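Marketing sportif | Reportages

28 novembre 2021 - par la rédaction

Deux jours au salon du parrainage, ou comment vendre un bord de terrain

Le salon s'annonçait « immersif ». On est donc entré par un tunnel gonflable, de ceux que traversent les joueurs avant le coup d'envoi, avec bruit de foule enregistré et moquette imitation pelouse. Au bout, une file d'attente pour le vestiaire. L'immersion s'arrêtait là et le café coûtait le prix d'une place en tribune latérale.

L'événement rassemblait des annonceurs, des clubs, des régies et beaucoup de gens qui cherchaient les annonceurs. Ces derniers se reconnaissaient à leur badge retourné.

Premier arrêt chez Stotine, assureur de taille moyenne qui a découvert le handball il y a deux saisons et ne parle plus que de ça. Son stand reproduisait un banc de touche. On s'y asseyait pour regarder un film de marque où des enfants couraient au ralenti sous la pluie, sans qu'il soit jamais question d'assurance. La brochure affirme que le spot a été vu par 1 396 personnes interrogées en sortie de match, formule que j'ai relue plusieurs fois et que je livre telle quelle. La maison prépare une grande campagne télévisée pour janvier, la première de son histoire. Le montant n'est pas communiqué, mais le sourire au moment de ne pas le communiquer laissait supposer un chiffre rond.

En face, Brumdale vendait du naming. La régie a dans son catalogue des stades, des patinoires, un vélodrome et, en bas de la dernière page, un parking. On peut donc donner son nom à un parking. Le commercial y croyait sincèrement et m'a expliqué que le supporter y passe en moyenne plus de temps que devant la buvette, surtout en cas de défaite. J'ai pris la plaquette.

L'après-midi était consacré aux conférences. Celle sur « l'authenticité du partenariat » se tenait dans une salle de 300 places, remplie jusqu'aux marches. Celle sur le sport amateur avait lieu au même moment, au sous-sol. J'y ai passé une heure très instructive : on y parlait de maillots livrés en retard, de banderoles qui s'envolent et de la boulangerie du village qui figure depuis toujours sur le short, côté gauche, et qui n'a aucune intention de passer à droite.
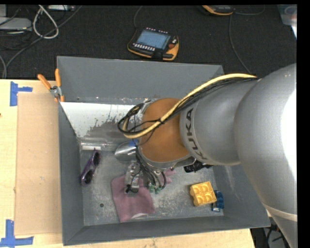

Le second jour, je suis retourné voir Nyarko, qui mesure la visibilité des logos pendant les retransmissions. Le principe est simple à comprendre et difficile à avaler : chaque seconde de logo à l'écran est convertie en euros, selon une grille que l'entreprise garde pour elle. Un gardien qui se relace devant le bon panneau peut ainsi rapporter environ 100 euros sans le savoir. J'ai demandé ce que valait un logo filmé pendant une bagarre générale. Il existe un coefficient.

Restait Ulidov, marque de boissons qui ne parraine rien du tout et tenait quand même le plus grand stand. Elle distribuait des écharpes. J'en ai vu partout, jusque dans le train du retour, autour du cou de directeurs marketing qui avaient payé fort cher leur propre emplacement - et je dois reconnaître que la mienne est assez chaude.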